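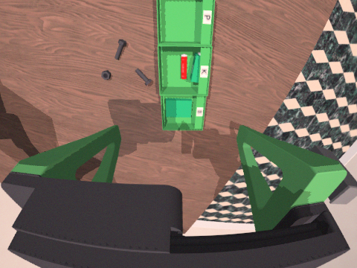 Green shelf unit on a wooden tabletop, compartments P and K.

Words for the end of the loaf

The Zernutlow word list now stands at 2596 entries, and the letter H has been completed. I had expected to finish it in October. The delay was caused by a single entry, "heel," meaning the last slice of a loaf of bread, for which correspondents have supplied more terms than for any other object in the house.

In my own family the word was "knob." My grandmother used it for both ends of the loaf, but only while the bread was fresh. Once the bread had gone hard, the same piece became a "scrape," and it was kept in a tin for soup. I did not learn that other households made no such distinction until I left home and asked for the scrape at a boarding house in Wirer, where the request was taken as a complaint about the butter.

Readers of the earlier posts will recall the general rule of the list: a word is admitted when two households that are not related to each other report it independently. This rule has served well for weather and for tools. It serves less well for food, where a word may live in one kitchen for three generations and never pass through the door. Under the rule, "knob" is admitted and "scrape" is not. I have recorded "scrape" in the appendix, with regret.

The 1st edition of the Bellis glossary gives only "heel" and "crust" and treats the matter as closed. I do not agree with it. A crust goes all the way round a loaf; an end is a place – and speakers in the valley keep the two apart with great care. Several of the letters I received were quite firm on this point. 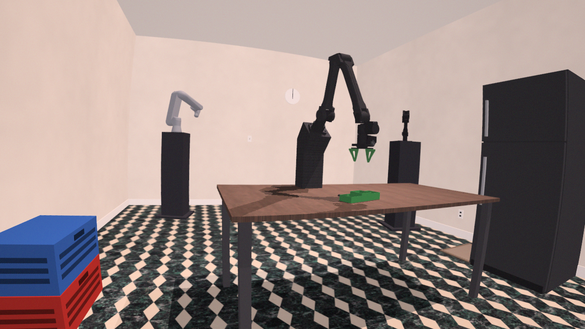

One correspondent from the Grutusetti side of the river objects that "knob" should not be listed as a bread word at all. In her village, she writes, it means any piece broken off by hand, including cheese and soap, and a slice cut with a knife could never be called by that name. She adds that her mother would have sent a child back to the kitchen for saying so.

I accept the correction in part. The entry will now carry both senses, with the wider one placed first, and the note on cutting and breaking will follow. If other readers from that side of the river can confirm the use with soap, I would be grateful for a line.

The printed edition remains planned for 500 copies once the list reaches 3000 entries. Work on the letter I has begun. It is short, and consists so far mainly of words for ice.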